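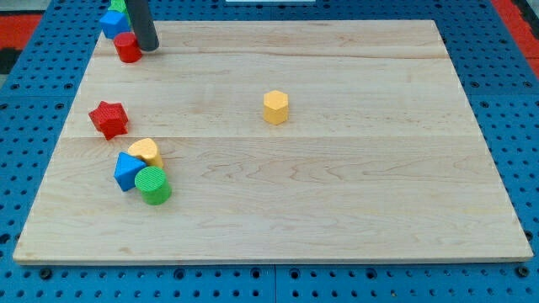
# ロボットに「おてほん」を見せる

みなさんは、はしの持ち方をどうやっておぼえましたか。たぶん、おうちの人が手をそえて、「こうするんだよ」と教えてくれたと思います。ロボットにも、これとよくにた教え方があります。

わたしはディルク・メルテンスといいます。ベルギーで生まれて、今は日本で、ロボットに仕事を教える研究をしています。日本語は大人になってから勉強しましたので、少しかたい文があるかもしれません。どうぞゆっくり読んでください。

## つみ木を動かすのは、むずかしい

木の板の上に、色のついた小さなつみ木があります。赤い円柱を、黄色い六角柱のとなりまで動かしたいとします。みなさんなら、何も考えないで、すぐにできるでしょう。

ロボットには、たくさんのことを決めてあげなければなりません。ゆびをどこまで下ろすか。どちらの向きにおすか。どこで止まるか。円柱のまん中をおせば、まっすぐ進みます。はしのほうをおすと、くるりと回って、ちがう方向へ行ってしまうことがあります。

青い立方体がすぐ近くにあるときは、もっとたいへんです。赤だけを動かしたいのに、青もいっしょに動いてしまうかもしれません。

こういうことを全部、言葉や数字で書くのは、とても長い仕事になります。そこで、人が先にやって見せます。

## 教え方は二つあります

**一つめは、手で動かす方法です。**
人がロボットのうでを直接つかんで、ゆっくり動かします。習字の先生が、生徒の手の上から筆を持つのとにています。このとき、うでのモーターは力をぬいていますので、人の力でも動きます。ロボットは、関節がどのくらい曲がったかを、はじめから終わりまでおぼえています。

**二つめは、はなれたところから動かす方法です。**
人はコントローラーを持って、つみ木を見ながら動かします。右にたおせば、ロボットのゆびも右へ行きます。ゲームににていますが、急に動かすとつみ木がとんでしまいますから、ゲームよりずっとゆっくりです。わたしたちの研究室では、こちらの方法をよく使います。人の手が板の上に入らないので、カメラからつみ木がよく見えるからです。

## 何回見せればいいでしょうか

一回では足りません。一回だけですと、ロボットは「赤い円柱はいつもここにある」と思ってしまいます。つみ木の場所が少しかわると、もうわかりません。

ですから、場所をかえて、何回も見せます。星を左におく日もあります。三角柱と緑の円柱を、ぴったりくっつけておくこともあります。去年から集めたおてほんは、全部で3976回になりました。いっしょに研究しているタンビールさんは、そのうちの多くを一人でやりました。一時間に一度は、手を休めるそうです。

失敗も記録します。おしすぎたとき、少しもどって、もう一度やり直します。この「やり直し」を見せておきますと、ロボットも自分で失敗したときに、やり直すことができるようになります。わたしは最初、失敗は全部すてていました。それはもったいないことでした。

## 家でやってみましょう

二人でできるあそびです。つみ木を5こ用意してください。

1. 一人がロボットの役になって、目をとじます。人さしゆびを一本だけ、つくえの上に出します。
2. もう一人が先生の役です。ロボットの手首をそっと持って、つみ木を一つ、となりのつみ木のところまでおします。
3. 同じことを4回くりかえします。
4. こんどは先生が手をはなします。ロボットは目をとじたまま、同じようにやってみます。

うまくできたら、つみ木の場所を少しかえて、もう一度やってください。目をとじたままでは、たぶんできません。ロボットにカメラが必要なわけが、これでわかると思います。

## ことばのメモ

- **おてほん（デモンストレーション）**：人がロボットにやって見せる動きのことです。
- **遠隔操作（えんかくそうさ）**：はなれたところから機械を動かすことです。
- **模倣学習（もほうがくしゅう）**：まねをして学ぶことです。「模倣」は、まねという意味です。

2021年4月29日　ディルク・メルテンス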